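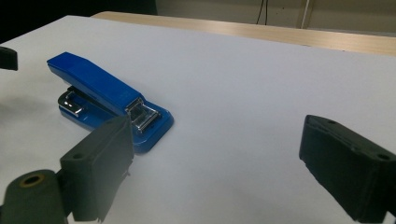 Stapling your own zines vs paying a shop

papercutfern
10/28/24
So I finished my second zine (28 pages, half size, mostly about the bus routes in Brovirbridge) and the print shop wants extra for binding. I'd rather fold and staple them at home, but my regular stapler doesn't reach the spine. Has anyone done a run of a few hundred this way, or am I asking for sore hands?

msimang_mail
I did 842 copies last April on my living room floor. Get a long-reach stapler, it's worth it. The Brevitz one I have jams maybe once a night and otherwise it's fine.

papercutfern
842!! OK, I feel better already.

dogearred
Gotta disagree. My Brevitz bent every staple once I went past 20 pages. Sewing looks way nicer — 4 holes, waxed thread, done.

msimang_mail
Sewing 842 of anything, no thank you. What paper were you using?

dogearred
Heavy stuff with a cardstock cover, so fair enough. I still think thread opens flatter.

kikuvel_kid
If you don't want to buy anything, open a regular stapler all the way, put corrugated cardboard under the spine, staple into that and fold the legs down with a spoon. Slow, but I got through my first run with it.

papercutfern
Trying the cardboard thing tonight on 2 test copies. Will report back on the spoon.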